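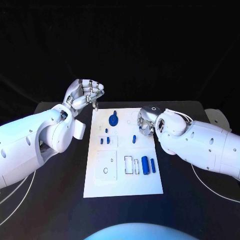
Small manufacturers keep being told that a two-armed robot is something they can now rent by the month, and Cuvura's assembly service is the latest offer to come through our part of the trade. I think it's worth a trial for some shops. I don't think it's worth a contract yet.

The pitch is simple. Cuvura supplies the arms, the hands and the training, and you supply the parts. The hourly rate quoted to us was $29, with a minimum of 580 hours a year. Barredo will lease you a conventional pick-and-place cell for less, but its gripper has to be changed whenever the part changes, and in a job shop that can be every second day.

Hands with fingers are the whole argument for paying more. A peg board is a fair place to start judging them, as pegs and cylinders of different sizes each need a different grip.

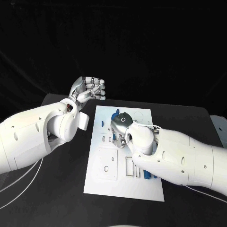 What I want from Cuvura is a plain table of results: attempts, drops, and how often a person had to step in. The brochure has none of that. It gives a cycle time and a colour chart for the covers.

The labour question matters too. Our shop in Flokville has 2 people on light assembly, and neither wants to spend a shift resetting trays for a machine. If the service needs a minder, the minder's wages belong in the price.

Collinetti has said it will publish its own trial figures in September. I would wait for those before signing anything.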